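The Gripper You Hold in Your Hand

Antonina Zhuravel had 64 recordings on her drive by the end of her first week at Revach, and 40 of them were no good. The gripper had closed properly in every one. The tracking had dropped out.

Revach tests handheld grippers, the kind a person carries through a task so that a robot arm can later be trained on the motion. The workshop has a concrete floor and too few outlets, and for most of May it was used to compare two models, one from Flunora and one from Gostus.

On paper the two are close. Both have a pair of fingers worked by a trigger, and both are used one in each hand. The Flunora finds its position with a camera and a motion sensor inside the body. The Gostus version relies on printed markers, which an outside camera or one worn on the head has to be able to see.

Zhuravel expected the markers to lose. "I thought of them as the old way," she said. "You turn your wrist and the pattern is gone."

A flat marker does have that problem. A cube handles it better, as a camera looking at one corner can see up to three sides at once, and any side that reads cleanly is enough to place the hand. 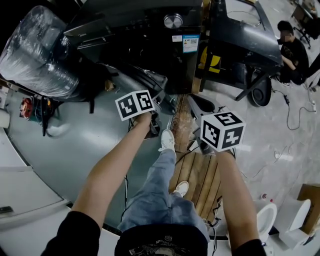 The price is bulk. A cube above the grip moves the balance of the tool upward, and after an hour the operator's wrists know it. Svyatoslav Holovko, who recorded most of the sessions, started taking a break every 20 minutes. He also had to relearn how to reach into things. Shelves were fine. Drawers were bad, and he gave up on one cabinet completely.

The Flunora is lighter and slips into tight places easily. Its trouble is blank surfaces. When Holovko worked close to a plain wall or a smooth panel, the onboard camera had little to hold on to and the position began to drift. Most of Zhuravel's 40 failed recordings came from that.

The final round had 122 runs, split evenly between the two models and using the same tasks: pick up a bottle, move a box, plug in a cord. The Gostus kept its tracking from start to finish in 58 of its 61 runs. The Flunora managed 47.

Aurora Guerreiro, who runs the arm that replays the recordings, cares less about those totals than about timing. A clean path is no use to her if the fingers close a tenth of a second late. There the Flunora did better, with a gap of 40 milliseconds between trigger and log. The Gostus took over 100, though it was at least steady, and a fixed delay can be corrected in software.

Revach has ordered four more of the Gostus pair and kept the Flunora for cabinet work. Zhuravel wants to try a smaller cube next. Guerreiro has asked for a new trigger cable first.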